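**Prindetti Shade Panel, knitted cloth, item 1518 (standard) and item 2442 (long)**

In stock in both sizes. Ships from our Lostevthorpe warehouse.

The Prindetti is a flat shade panel for greenhouses, seed benches, dog runs and small patios. It is made from knitted cloth with a folded hem on all four sides and a metal grommet in each corner. The long panel also has grommets along its two long sides. It keeps direct sun off plants and people and lets air and some rain pass through. It is not a rain cover and should not be used as one.

We sell it as a panel only or as a panel with a cord pack. The frame, posts and wall hardware are sold separately. If you already have hooks up from an older panel, check the spacing before you order, as the grommets on the Prindetti may not line up with them.

## Cloth

The cloth is knitted, so a cut edge doesn't run the way a woven cloth does. You can cut a hole for a vent pipe or a post with ordinary scissors and it will stay put for a season or two. For a longer life, fold the edge of the hole under and stitch it.

Cloth weight is 140 grams per square meter. That puts it in the lighter half of what is sold for garden use. It is easy for one person to handle on a stepladder, and it packs down small for winter. A heavier cloth will give deeper shade and last longer in a windy spot. If your site is exposed, look at our heavy panels before you settle on this one.

Both sizes come in sand, gray and dark green. Sand reflects more light back out and is the usual pick for patios. Dark green is less noticeable against a hedge. Gray sits between the two, and we sell the most of it to people with white greenhouse frames. The colors vary a little between batches. If you need several panels to match, order them together and put a note on the order.

Until last year the cloth for the gray panels was knitted by Kļaviņa. It is now made on the same line as the other two colors. The new gray is slightly bluer and the knit is a bit tighter. We still have a small number of the older gray panels in the standard size. Ask before ordering if you are replacing one panel in a row.

## Choosing a size

Measure the area you want shaded, then measure the distance between your fixing points. These are different numbers, and the second one decides which panel will fit.

The panel should be smaller than the space between the fixing points on every side. The gap is taken up by cord. With no gap there is nothing to tighten, and the panel will sag in the middle by the end of the first warm week.

- **Item 1518, standard.** Four corner grommets. Suits a single bench, a cold frame or one side of a small greenhouse roof.
- **Item 2442, long.** Corner grommets plus side grommets. Suits a full bench run, a walkway or a patio along a house wall.

Two standard panels can be laced together along a shared edge. Overlap the hems and run the cord through both layers. We don't recommend joining two long panels. The weight on the middle fixings gets too high in wind.

## Where to hang it

Outside the glass is better than inside. A panel inside a greenhouse shades the plants, but the sun has already come through the glass and the air still warms up. A panel hung outside, with a hand's width of air between cloth and glass, keeps the house noticeably cooler. The drawback is that it has to come down before storms.

If you hang it inside, leave the roof vents clear. Run the panel just below the eaves and keep it off the vent arms. Automatic vent openers in particular can catch a loose hem and pull it out of shape.

Over a patio, give the panel a slope. One end should be higher than the other so that rain runs to one side. A level panel will let light rain through, but a heavy shower can pool on it faster than it drains, and water is heavy enough to tear out a corner. Put the low end where you don't mind a wet floor.

Over seed trays, lower is better. Cloth stretched on hoops just above the seedlings gives even shade and keeps birds off. Take it away for part of the day once the seedlings have their first true leaves, or they will grow thin and lean toward the light.

## Fitting

1. Lay the panel out on clean ground and check all the grommets.
2. Tie a length of cord to each corner. Leave the side grommets for later if you have the long panel.
3. Fix the two high corners first, without tightening.
4. Fix the two low corners and pull them in evenly, a little at a time.
5. On the long panel, add the side cords last. They should be snug. The corners carry the load.
6. Check the tension again the next day. New cord gives a little.

Work on a still morning if you can. Even a light panel is hard to hold in a breeze, and it should not be fitted from a ladder in wind.

Use fixings that are rated for outdoor loads. Screw eyes into sound timber are fine for the standard panel. For masonry, use proper wall anchors. Don't tie to a gutter, a downpipe or a fence panel. A fence post set in concrete will do for a low corner.

## Cord and fittings

Any weatherproof cord will work so long as it fits through the grommet and holds a knot. Black cord stands up to sunlight better than most light colors. Thin twisted cord grips well and is easy to untie at the end of the season. Smooth cord slips, so add an extra half hitch.

Cords with ready-made loops save time if you take the panel down often. A two-loop cord goes from a grommet to a hook. A cord with three looped ends lets two fixing points share one corner, and it helps where a single hook would put the pull at an odd angle. Both types are sold singly and are not part of the cord pack.
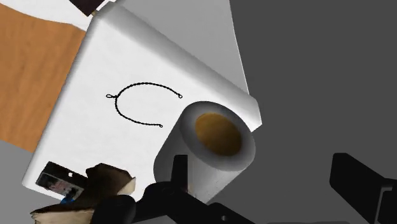 *Black cord with a small loop at each of its three ends, laid on a white box. Rendering.*

The cord pack contains plain cord only, cut to length for the panel you order. Hooks are not included.

Deretti frame clips fit the hem of both panels. They grip the cloth between grommets and are useful on greenhouse bars where you can't drill. Two or three along each side are enough to stop flapping. They should not be used in place of the corner cords.

## Care

Brush off dry dirt with a soft broom. For bird droppings and green growth, use lukewarm water and dish soap, then rinse with a hose. Don't use a pressure washer. It opens up the knit, and the cloth will be patchy afterward. Bleach will weaken the hem stitching.

Take the panel down before the first snow. Let it dry fully, shake it out and roll it around a cardboard tube or a length of pipe. Folding is fine too, but the creases take a while to hang out in spring. Mice like to nest in stored cloth, so keep it in a lidded bin or hang it from a rafter.

March is a good month to get it out again and look it over. Check the corners first. If the hem stitching has started to go, it can be resewn with outdoor thread on a home machine with a heavy needle. A loose grommet can be replaced with any of the same size from a hardware store.

## Common questions

**Will it fit over a hot tub?**
It can hang above one at a safe height. It shouldn't lie on the cover, where heat and chemicals will shorten its life.

**Can it stay up all summer?**
Yes, in a sheltered spot. Loosen or remove it when high winds are forecast.

**Is it safe near a grill?**
No. The cloth will melt. Keep grills, heaters and fire pits well away from it.

**Do you cut to size?**
We don't. You can trim a panel yourself, but a trimmed edge has no hem and no grommets, and the warranty no longer covers it.

**Will it stop hail?**
It takes the force out of small hail. Large hail will go through or bring the panel down.

## Warranty and returns

The cloth is covered for 5 years against fading to the point of failure and against splitting in normal use. Storm damage, chemical damage and wear from rubbing on a frame are not covered. Grommets and stitching are covered for the first year.

Unused panels can be returned in their original wrap. Panels that have been hung, cut or washed can't be returned unless there is a fault. If something is wrong, send a photo of the whole panel and a close one of the problem, along with the item number from the sewn-in label.

## Shipping

Both panels ship rolled. The long panel may arrive on a separate truck from the rest of your order. Orders placed before noon on Wednesday go out the same week. Heavier items, such as posts and base plates, travel by freight and need someone at the address to sign for them.

**Also for this panel:** Prindetti cord pack — Deretti frame clips — looped cords, two-end and three-end — wall anchors — storage bin with lid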